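Thread on choosing a small hotel near a ferry port. I worked seven years at the front desk of one, and many friends ask me the same things, so I write it down in one place. 1/

First, the words "near the port". On a booking page this can mean anything. When I started at the Altutari, our page said "a short walk to the ferry". The walk was 1,074 meters, I measured it one evening with my phone. For me it is short. For a family with three suitcases and a stroller it is not short. 2/

So please open the map and look for the passenger terminal. Do not look for the word "port". In Zivville the cargo gate and the passenger gate have almost the same name, and the taxi driver will take you to the one you say. 3/

Second, the room. Guests ask for "sea view" and forget to ask for the side of the building. At the Altutari the sea side was also the side of the loading ramp, and the first trucks came before breakfast. The garden rooms were cheaper and I would choose them every time. 4/

If you are a light sleeper, write this in your message to the hotel before you come. Do not write only "quiet room please", everybody writes it. Write "I go to bed early, please not beside the elevator and not above the bar." The person who gives out the rooms can do something with such a sentence. 5/

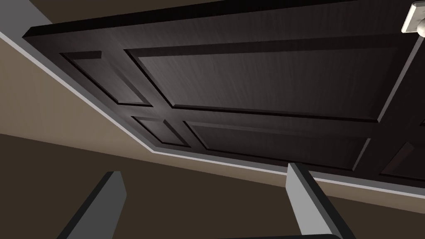

Dark wood, recessed panels.

Third, breakfast. Early ferries are the big problem. Many small hotels open the breakfast room after the first boat has already left, and then you have paid for a breakfast you cannot eat. Ask for a breakfast bag the evening before. At our place it was a cheese roll, a piece of fruit and a juice, and it cost nothing extra, but we made it only if somebody asked. 6/

My colleague Yanti Latuheru kept a paper list for these bags beside the key cabinet. If you asked after she went home, I am sorry, there was no bag. So ask before dinner. 7/

Fourth, the luggage. Your boat leaves in the evening and you must leave the room in the morning. Nearly every hotel will keep your bags, but ask where. In some places it is a locked room, in others it is a corner of the lobby behind a plant. I would not leave a laptop behind a plant. 8/

Also ask until what time someone is at the desk. At the Gatuvetti, a pretty house up the hill, the desk is closed for a long break in the afternoon. I know a couple who came for their bags in this break and had to change their ferry tickets. They still speak kindly about the house, but they tell this part first. 9/
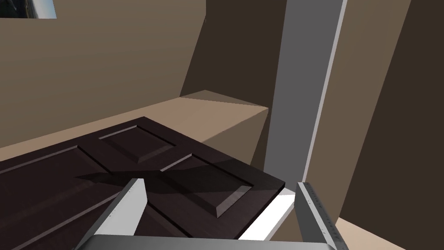 Panels again, from another angle.

Fifth, the deposit. Small hotels sometimes take one in cash. At the Coppens it was 200 when I stayed there in February, and the receptionist gave me a handwritten receipt. Keep this paper with your passport. If there is no receipt, ask for one in a friendly way, it is a normal thing to ask. 10/

Sixth, bad weather. When the wind is strong the boats do not go, and then the whole town wants one more night at the same moment. Do not wait at the terminal for the announcement. Call your hotel as soon as you hear a rumor, and ask them to hold your room until noon. We did this often for guests who called, and we could not do it for guests who came back to us at lunch time with wet shoes. 11/

Some people asked me in messages about stars. I do not look at them so much. A 3-star house with a night porter is better for a ferry traveler than a finer one where the door is locked at midnight and you must ring and ring. Late boats are late – this you can be sure of. 12/ 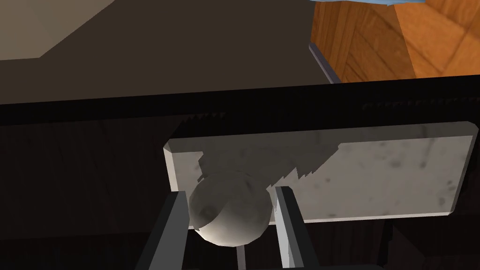

Is it cheaper to book directly with the hotel?

Often it is, but compare the cancellation rules before you pay. The direct price was usually a little lower in our house, and the free cancellation ended earlier than on the big websites. If your ferry date can still change, the more expensive booking may be the better one. 13/

One more thing I forgot. If you arrive by car, ask if the parking place can be reserved or if it is first come, first served. We had a small yard, and in summer it was full by the afternoon. The public lot behind the fish market is fine for one night, but take the ticket for the full day. 14/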